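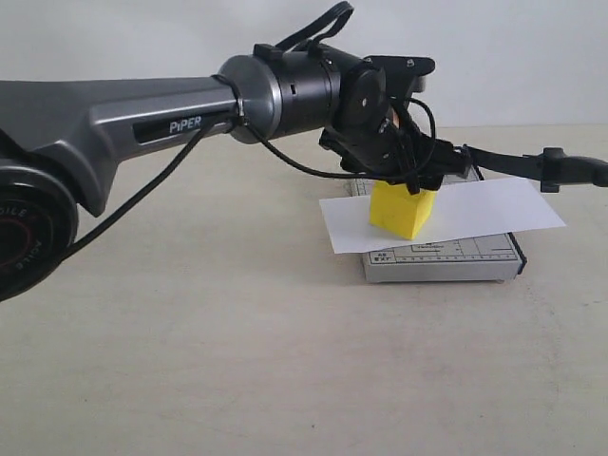
Yellow cube, white paper, PiPER arm: rule 3 of the Ollano bench code.

The code covers blades near grippers. It was shorter before September.

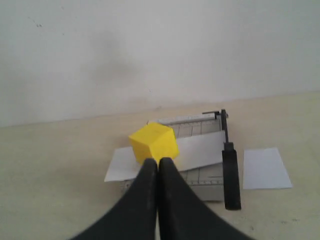

Songül Ersoy would like it known that a paper cutter counts as a blade even when everyone calls it stationery. The code now agrees, in bold. 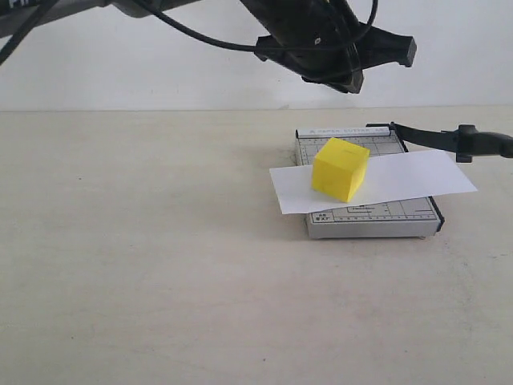
Rule 4 wants the speed limit set before the blade arm is raised. Yes, every time.
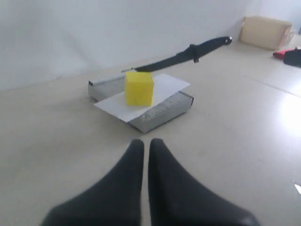

Rule 5 concerns sign-off. One name, legible, please.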